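What I spent on the arm setup, and what I would order first next time

11th September

I said in March that I would write up the budget for the two-arm bench once it was all paid for. The last invoice cleared this week, so these are my notes. They are mostly for people planning something similar in a spare room or a small shop. If you have a purchasing department, you can skip this one.

The starting point

My plan was a tabletop setup for handling kitchen things: bowls, dishes, cups, lids. I wanted to record myself doing short tasks with the arms and then train on the recordings. I gave myself a year and wrote a list with two columns, one for things I had to have on day one and one for things that could wait. The second column was a lot longer when I finished than when I started.

I looked at arms from Carkaden and Onda. The Carkaden was the nicer machine and came with better documentation, but the quote left out the power supply, the mounting plate and the wrist camera bracket, and shipping was extra on each of them. The Onda quote had everything on one line. I bought the Onda. I still think the Carkaden joints are smoother, and if I had twice the money I would have gone that way.

What the quote doesn't cover

I set aside $1000 for everything that was not an arm, a computer or a camera. It was gone before I had the second arm bolted down. Most of it went on dull items:

Clamps and bolts. The ones in the box were too short for my bench.

Cables. I bought them in the length the manual suggested, and that length assumes the computer is right next to the base. Mine is under the window. I ordered the whole set again in longer ones, and now I have slack hanging in places where I would like less of it.

A power strip with an individual switch for each outlet. I paid $86 for it, and I would pay it again. Being able to cut one arm without restarting the other has saved me a lot of evenings.

Spare fingertips. I bought 4 pairs and should have bought more, as the lead time is 5 weeks.

The work surface

I put the table down as free on my list, because I already owned one. That was wrong. The height didn't suit the arm bases, and the white top threw so much light back that the wrist camera had trouble with it. I ended up paying for a separate gray surface to work on, and a desk lamp with a dimmer that I now hardly use. Gray has been fine. It does show crumbs and bits of dust, so keep a brush nearby and wipe down before you record.

Put lighting in the first column, even if all you write is a blind for the window. I recorded for a week before I noticed that the morning runs and the evening runs looked like two different rooms.

The objects

For props I went to the discount store and bought plastic. Plain colors, no patterns, cheap enough to drop. My usual warm-up is a light blue bowl in a wider pale green dish, and I use it whenever I have changed something and want to know if the arm still behaves.

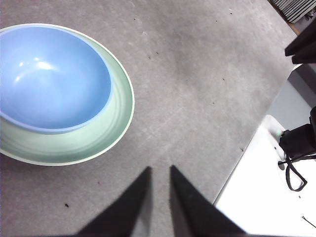
Software and subscriptions

I paid for a year of Catterall to store and label the recordings. It does the job, but the storage tier I picked was too small. Wrist video adds up fast, and I moved up a tier in the second month. Work out how many minutes you will record in a week and multiply before you sign up for anything.

I also tried the free version of Musier for scheduling runs. I dropped it and went back to a text file.

What I would do differently

Order one arm and run it for a month before ordering the second. I bought both together for the discount, and the second one sat in its carton most of the spring while I learned on the first. The discount came to less than what I later spent on cables.

Ask the seller for the price of each wear part, in writing, before you order. Fingertips, gripper motors, wrist cables. Onda sent me a list when I asked, but it isn't on their website.

Measure the bench with the arm stretched all the way out in every direction. I measured it folded and had to move a shelf.

Leave some of the budget unspent at the start. I am now saving for a second fixed camera to look down from above, and after that a better chair. Neither was in either column. If you have used an overhead camera mount that doesn't shake when the arms move, leave the name of it in the comments.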